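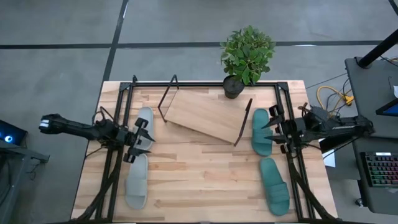 Home | Archive | Browse by thread | Browse by date | Search | Log in

Filed under: Workplace and Technology

Date: Sep 6, 2021
Subject: Re: [floor-talk] Pairs station at Brenness

On the Vetitz branch list, someone wrote:

> Is it true the arms are doing pairs now? Our manager came back
> from Brenness saying two robots put slippers on a rack and the
> staff "love it". We have 30 people on returns and they'd like to
> know what they're supposed to be loving.

I work at Brenness, so I can tell you what it looks like from the next bench. Love is strong. We've got used to it, the way you get used to a new fridge that hums.

The job is the dull end of returns. Slides come back as odd lots, you find the mates, you stand them on a rack, you move on. I did it for 4 years and my lower back has the minutes. The arms are learning the last bit, picking up one slide at a time and setting it on the rack beside its partner. They don't chat and they don't take the good stool.
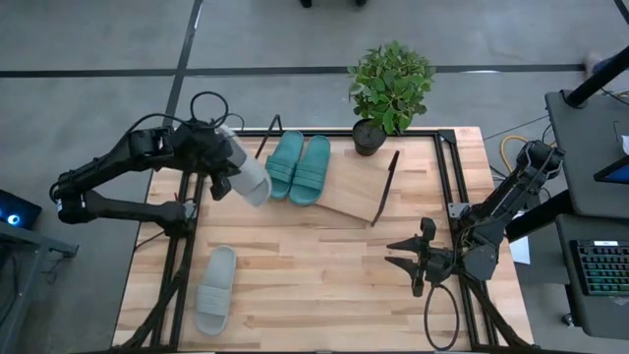

What has changed is where the people go. Two of us moved to inspection, which pays the same and involves smelling more shoes. One went to minding the station, which Landry's paperwork calls "cell steward" and the rest of us call babysitting. You reset the slides, you watch, you write down what went wrong in a box too small for it. The training was a morning and a laminated card.

We were told the target is 900 pairs a shift by December. I've put my own guess in an envelope.

Things I'd ask before it reaches Vetitz:

- Is the steward job graded, or is it "other duties"? Ours took two meetings to settle.
- Who can press stop, and does pressing it count against your numbers?
- Do breaks still happen when the machine is having a good run?

Vonard got the first and third in writing. We got them in an email, and I've printed mine.

Happy to answer questions off list. Please trim your replies, the last digest was 2544 lines and most of it was people's signatures.

Previous message | Next message | Back to thread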